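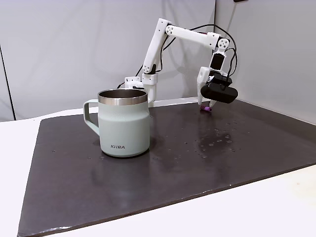
How large should the house battery bank on a cruising boat be?

Large enough to carry every load on board from the time you stop charging until the time you start again, using no more than the part of its capacity that the battery can give up without harm. For most lead-acid banks that means taking the longest quiet stretch you expect, adding up the amp-hours used in it, and doubling the result.

Chapter 4
The House Bank and What It Owes You

In Chapter 3 we followed current out of the alternator and through the charging circuit, and left it at the battery terminals looking pleased with itself. In this chapter we follow it out again. The journey is shorter and the boat owner is usually asleep for most of it.

A house bank is the battery, or group of batteries, that runs everything on a boat except the engine starter. Cabin lights, refrigerator, water pump, instruments, radio, the fan over the forward berth: all of it draws on the same store. The starting battery is kept apart so that a long evening with the lights on does not end with a silent engine in the morning. If your boat has a single battery for both jobs, read Section 4.6 first and come back.

By the end of the chapter you should be able to draw up a load table for a boat you know, work out a day's use in amp-hours, choose a bank size for lead-acid or lithium iron phosphate batteries, and explain to the owner why the number is larger than the locker.

4.1 A night aboard Elline

Elline is a small sailboat with a 12-volt system and a single house battery rated at 100 amp-hours. Her owners bought her at Rurby and brought her down the coast to Stekdale in October, with a refrigerator that had been fitted by a previous owner and a wiring diagram that had been drawn by an optimist.

They anchored in the evening and shut down the engine. It was started again 14 hours later. During that time the battery monitor recorded 49 amp-hours used, an average draw of 3.5 amps. The battery was rated at 100, the owners reasoned, so more than half of it was left and they could sit there for another night.

The arithmetic was right as far as it went. A lead-acid battery that is regularly taken below half its rated capacity wears out early, and one night had brought Elline's to within a single amp-hour of the halfway mark. That assumes the battery was full to begin with, and also that it still held what its label said. It was five years old. Labels do not age, which makes them poor witnesses.

A second night on the same charge would have asked for another 49 amp-hours, 98 in all. On paper there is just enough. In practice the voltage would have sagged long before then, the refrigerator would have cut out, and the cabin lights would have taken on the brownish glow that owners describe as cozy until they find out what it is.

We will come back to Elline throughout the chapter. She makes most of the usual mistakes and is good-natured about it.

4.2 Three words people mix up

Volts, amps and amp-hours are used on the dock as though they were interchangeable, often in the same sentence and sometimes in the same invoice.

Voltage is the electrical pressure in the system. On a nominal 12-volt boat it will be higher than 12 while charging and for a while afterward, and it falls as the battery empties.

Current, measured in amps, is the rate of flow. A reading in amps tells you what is happening now. It says nothing about how long it has been going on.

Amp-hours measure the amount drawn over time. A load of two amps running for five hours uses ten amp-hours. So does a load of ten amps running for one hour, although a lead-acid battery dislikes the second arrangement more than the first, for reasons given in Section 4.5.

To these we add the watt, which is volts multiplied by amps. Household appliances are labeled in watts, and this is where the trouble with inverters begins. An inverter supplying a 1,000-watt kettle from a 12-volt battery must draw a little over 83 amps, before counting its own losses. Six minutes of that uses more than eight amp-hours. For comparison, Elline's masthead anchor light is an LED and can burn from dusk to dawn on less than three. The owners had worried a good deal about the anchor light.

We use cookies to improve your reading experience and remember your place in the text. By continuing to browse, you agree to our use of cookies. Accept | Manage settings

4.3 The load table

A load table lists each device, the current it draws, and the hours it runs between charges. Multiply across, add down. The method is simple enough that people assume they can do it in their heads, and the size of the average house bank suggests that many have.

The form used in this book follows the one-page sheet from the Vukčević yard, where the rule is that hours are to be filled in by somebody other than the person who wants the refrigerator. Two points deserve care.

First, some loads cycle. A refrigerator compressor that draws four amps may run a third of the time in a cool cabin and well over half the time in a hot one. Use the hot figure.

Second, some loads never stop. A gas detector, a stereo holding its clock, and an inverter left on standby each draw a small current all day. None of them feels like using electricity. Enter them for the full 24 hours.

4.4 Capacity and cycle life

Batteries are sold with a cycle life as well as a capacity, and the two should be read together. A claim of 1,000 cycles means very little until you know how deep each cycle was. The same lead-acid battery may manage a long career of shallow discharges or a short one of deep ones, and the larger number tends to be the one printed on the box.

Before going on, draw up a load table for Elline using the equipment list at the end of the chapter. Assume a warm night, a full battery, and one kettle. Then do it again with two kettles, as her owners have guests.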